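Skiver notebook, Stovstead test flat
2021-06-22

Right hand dropped out again today, and this time we got it in the log! Very happy about that, even though it cost us most of the afternoon. Writing it all down while it's fresh.

For anyone catching up: Skiver is running the laundry job, clothes out of a basket and onto the bed, two garments per run. The fault is the one we've been chasing since the Posarcombe visit. The right hand closes on cloth, the controller reports a good grip, and then somewhere in the lift the hand stops answering. Fingers stay where they are, arm keeps going. The left hand has never done it.

Went in with the old theory, that it was heat in the thumb motor. Ran the hand open and shut on nothing for 20 minutes before touching any clothes. No dropout. Temperature flat as a board. So heat is looking weak, and I was quite attached to heat.
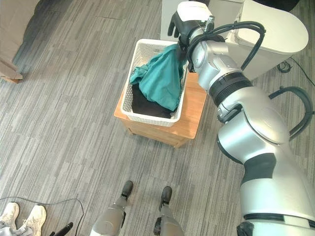 The dropout came on the third run, during the basket lift. Hand status went from "holding" to blank, with no error code in between, and came back after 660 milliseconds. That is a long time to be blind with the arm moving. The Akande controller is supposed to freeze the arm if a hand goes quiet, and it didn't, so that's really two faults and the second one bothers me more. I'd been staring at grip force all morning when I should have been looking at the cabling. The black cables arch up from the wrist and over the forearm, and lower down there's another one that curves out from the side of the arm in a loop and comes back in. Every bend like that is a place for a connector to get worked. I tugged gently on each run with the arm powered and the brakes on, and at the wrist end I could make the status line blink. Made it blink again. Did a small dance.

Opened it up after that (power off, arm resting on the stand). The locking collar on the hand connector was not fully home. You could feel a tiny bit of play turning it with two fingers. Pins look fine under the magnifier, nothing bent, nothing dark. Cleaned it anyway, seated it, turned the collar until it clicked, and put a paint mark across the joint so we can see if it creeps.

Then the safety part. Why didn't the arm freeze? Went through the settings and found the hand watchdog set to 1 second. A 660 millisecond gap sails right under that. My best guess is that somebody, quite possibly me, stretched it back when the startup messages were slow and we kept getting false stops. Put it down to 100 milliseconds. Pulled the hand connector on purpose with the arm crawling in free space and it stopped dead, and I cannot tell you how good that felt. The e-stop was fine all along, tested it before and after.

Bed end of the job next. I care about this bit because the grip is so near the edge of the mattress, and a hand that goes quiet there could drag the bedding along with the garment.

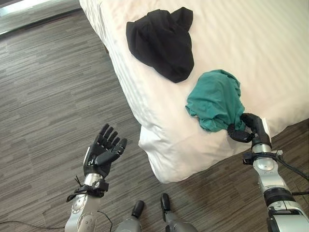

Right hand on the teal one at the mattress edge, black one farther in. Left hand open.

Ran the whole cycle over and over with the collar tight and the new watchdog setting: 41 cycles, no dropouts, no false stops. Before the fix we were seeing roughly one in every dozen, so I'm hopeful but not closing the ticket. The collar could loosen again with all that wrist turning.

Still to do:
Look at the paint mark before first power-up each morning and write down what you see, even if it's nothing.
Check the left collar too. Didn't get to it.
Add the watchdog value to the startup printout so it can't sit there wrong for weeks.
Ask Akande if the blank status ought to raise its own error. I think it should — a missing message shouldn't look like a calm one.
Try a softer cable clip at the wrist. There's a bag of them in the second drawer at Stovstead.

Until the left side is checked, please stay outside the tape when the arms are live and keep one person on the stop button for the full run. Log files are on the shared drive under today's date, dropout is in run three.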